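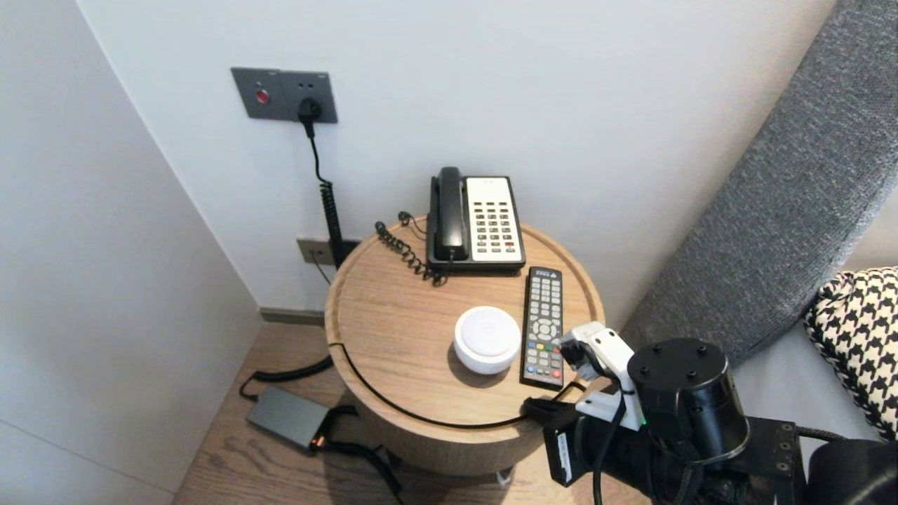
Bulano reached for the TV remote tonight and I yelled so loud the neighbors probably think we won something. Long thread about my arm build, get a snack

For anyone new: Bulano is the robot arm I've been building at home since July. The goal is small and a little silly. I want it to pick up the remote from the bedside table and hand it to me in bed without knocking anything on the floor

Yes there's a whole bench at Makbridge (our shared shop) where I could be doing this. I did the first half there! But everything works on a bench. The bench is flat and bright and I'd cleared everything off it

A bedside table has a lip around the edge. It has a phone with a curly cord that goes wherever it wants. There's a wall on one side and a headboard on the other and the arm has to come in between them at a slant

So the elbow path I was so proud of in August? Useless in here. It swings wide on the way in and there's no wide to swing into

New path: come in high over the bed, stop, drop the wrist, then creep forward with the fingers already open. Slow as anything but it doesn't hit the headboard. Wrist drop ends at 1,651 on the encoder if you're following along with the same servos

It used to be 1,464, which was fine at the shop because that bench sits lower. I copied the number over without thinking and spent a whole evening blaming the camera

Sorry, camera. You were right the entire time

Let's talk about the phone cord because it's my nemesis. It's coiled and black, the remote is black, and the first version of my detector would draw one big happy box around both of them

Lizeth Apaza (from the shop, she did the vision on the Mosquera rover) told me to quit feeding it photos of a nice tidy table. Move the cord every time. Move the remote every time. Turn the lamp off for some of them

So I did. 1,000 pictures of one remote control. My camera roll is unwell

It helped SO much though. The box sits on the remote now and mostly leaves the cord alone. Mostly. At night with just the hall light on it still gets ideas

Gripper notes for the hardware people: the closing force was way too high at first. Great for holding, terrible for buttons. Bulano turned the TV on, changed the input and opened a settings menu I have never seen before, all in one squeeze

Backed the current limit off and put grippier pads on the fingers so it doesn't need to squeeze as hard. Also told it to go for the sides down near the bottom end, away from the power button. Fewer surprise menus

Cable stuff. If you're building one of these please leave more slack at the wrist than you think you need. I tied mine up all neat and pretty and the first full rotation pulled a connector right out. Now they hang, it looks messier, I don't care

Somebody in the replies asked about safety, good question. There's a stop button on my side of the bed, joint speed is capped low, and it only runs when I'm in the room and awake. It does not get to run while people are sleeping. That's a firm rule

Score from last night's session: 17 clean pickups before a miss, and the miss was a slow slide off the left finger. I caught it. Best run yet by a mile!!

Still broken: the handoff. It brings the remote over fine and then hangs on to it like I'm trying to steal it. I have to tug pretty hard before it notices. Want to try reading the current on the finger motor and letting go when it spikes

Maritza Cuervo has a release routine in her Jeltcombe arm that does almost exactly this and she said I can borrow it. Going to read through her code this weekend with a big coffee

Files for the wrist bracket are going up once I fix the hole that's too tight for the bolt. Don't print the old one, you'll be drilling it out by hand like I did

Ok bed. The remote is on my side tonight, I got it myself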